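Kundix Introduces Pamine Countertop Water Softener for Renters and Small Kitchens

PATTHORPE -- Kundix will begin selling the Pamine, a countertop water softener for homes with hard water, in November. The unit connects to a standard kitchen faucet and does not need a plumber or a drilled hole in the sink.

Most home softeners are tank systems installed where the water line enters the house. They work well for owners with a basement or garage, but they are hard to fit in an apartment. The Pamine treats water at one faucet only, for cooking, coffee makers, kettles and hand-washed dishes.

"People in apartments kept asking us what they could do about scale in the kettle, and we had to tell them we didn't make anything for that," said Tracey Hebden, product manager at Kundix. "Now we do."
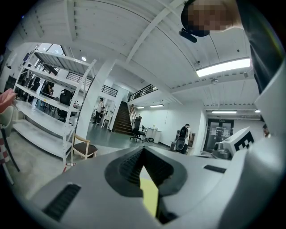 The Pamine uses a replaceable resin cartridge. Owners recharge the cartridge with ordinary table salt, and a recharge takes 17 minutes. A light on the front of the unit turns amber when it is time. The hose is 34 inches long, so the unit can stand to either side of the sink or on a shelf below it.

A small lever on the faucet fitting switches between softened and untreated water. Kundix suggests using untreated water for house plants and for rinsing out the sink. The softener does not remove lead, chlorine or bacteria and is not sold as a filter.

Diarmuid Sheehan, who led the design work, said the fitting took longer than the cartridge. "Kitchen faucets vary a lot -- more than we planned for. We went back and redid the threads."

The box includes the softener, one cartridge, the hose, 2 faucet adapters and a pack of hardness test strips. The unit comes in white or dark gray and carries a warranty of 2 years. Replacement cartridges will be sold separately.

Retailers who want to stock the Pamine can contact Ermira Mujić in the Kundix sales office. Press questions and requests for review units should go to Trevor Cropper.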